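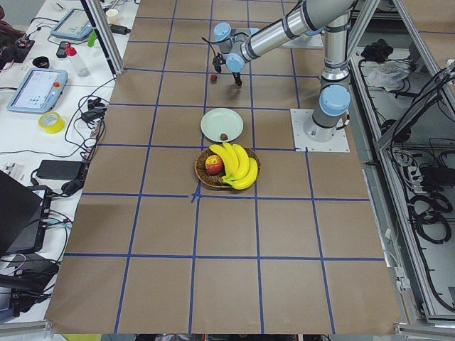
January 24, 2023

I have been trying to learn quilting this winter, and I'd like to say it's going well, but mostly it's going slowly (which my friend Ailsa Shearer swears is the same thing!). She gave me a bag of her leftover cottons after the holidays, and I have spent nearly every evening since then pressing them flat and changing my mind. 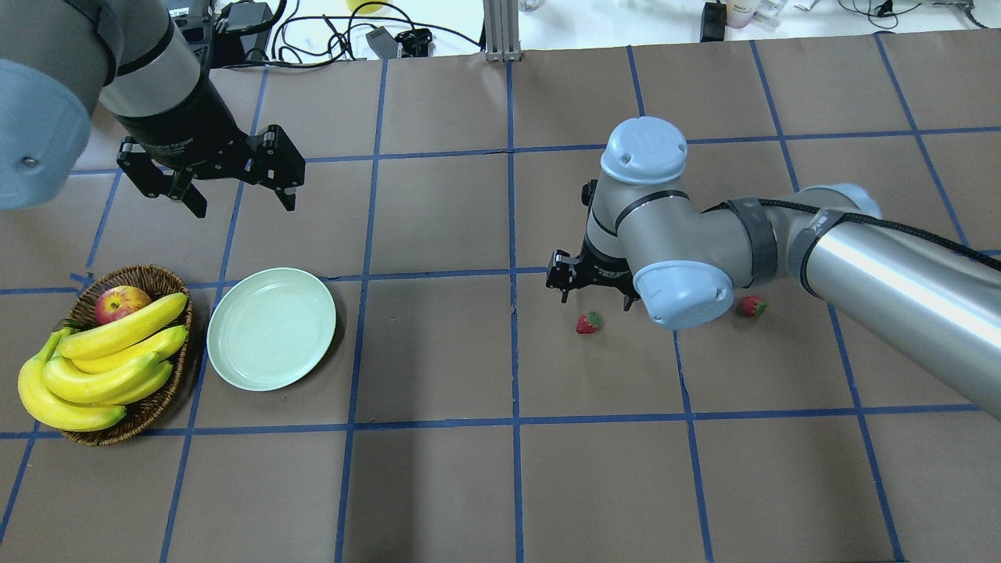 My first real project is a lap quilt for my sister in Girkavville, all plain squares, because Ailsa said squares were forgiving. Well, they forgive a lot less than she let on. My first two rows wandered so badly that I laid them out on the floor and laughed. They had the same wobble as those blue tape lines on the brown paper, pulling a little closer together and bending as they go, and I can't say I minded the look of it. Still, I picked out the seams and started over with a better ruler and a big mug of tea.
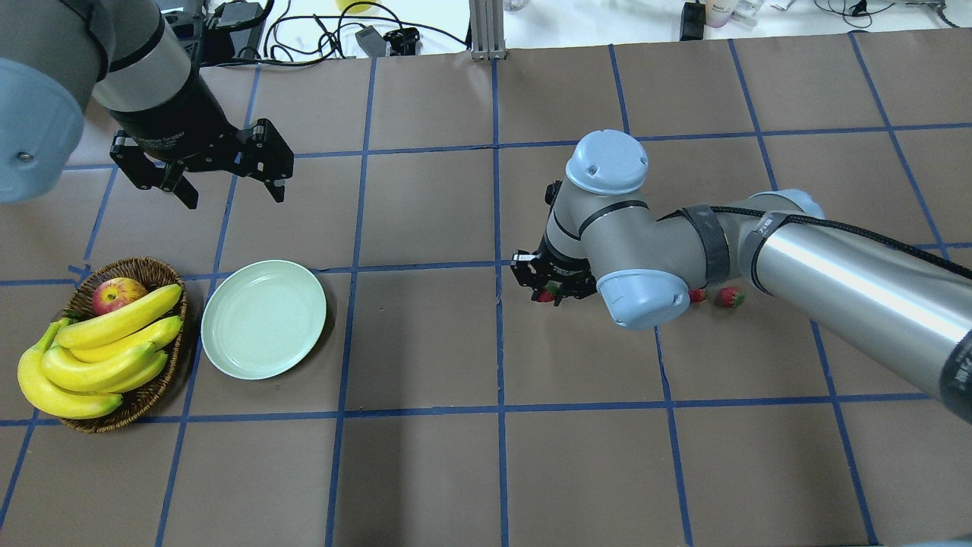

Blue tape over brown paper, square after square.

Next up is the border, and I'm torn between a soft green and a stripe I've been saving for years. If you have an opinion, please leave me a comment, I read every one!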